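### 3.2 Collecting demonstrations by hand

Demonstrations for the Plorkuler set were gathered with hand-held grippers, each carrying its own camera. Earlier work treats this as a cheap stand-in for teleoperation. We are less sure. A person holding a gripper still plans like a person, and small corrections of the wrist may mean little to an arm with different joints.

Hegazy and Badawi recorded 183 episodes over 12 object types. Figure 3 gives the view from one gripper as a second one touches the side of a pack of wet wipes on a white table.
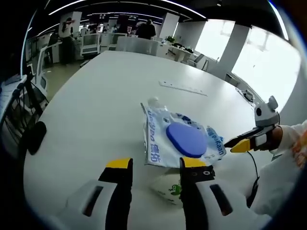 **Figure 3.** Two hand-held grippers at a pack of wet wipes, seen from the camera on one of them.

We dropped 19 episodes in which the object left the view before the grasp closed. That rule favors tidy motion, and we suspect it flatters the results in Section 5. Soft packs are the worst case - their shape shifts under light contact, and the label "grasped" was applied by eye. Benmoussa relabeled a subset without seeing the first labels, and disagreements fell mostly on these items. Claims that more episodes alone would fix this seem to us untested.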